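Arilo Facilities Support
Ticket 58: Frames in Corridor 12 will not hang level
Status: Resolved
Priority: Low
Location: Liken Building, second floor

Reported issue
Occupants report that several framed prints in Corridor 12 tilt to the left within a day of being straightened. The prints were installed in November as part of the Danzer refurbishment.

Initial assessment
The wall was checked with a level and found to be sound. All 16 hooks are firmly seated. The affected prints hang from a single center point – the others hang from two.

Action 1: Doors
The closer on the stairwell door was found to be set too fast, and the door struck its stop hard enough to be felt along the wall. Closing speed was reduced. Tilting continued on Wednesday, though to a lesser degree.

Action 2: Frame backs
Affected prints were taken down and laid face down on a clean, flat table. Backing panels and corner joints were checked before new hardware was fitted.
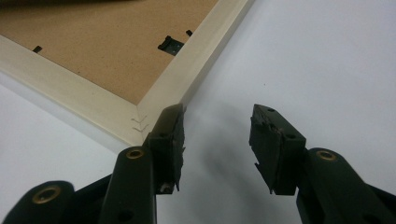
Action 3: Rehanging
Two hooks were installed per print, 52 inches above the floor. Drorkon felt pads were applied to the lower corners.

Resolution
No further movement was reported during the monitoring period. The requester has confirmed closure. Any recurrence should be logged as a new ticket – please quote the number above.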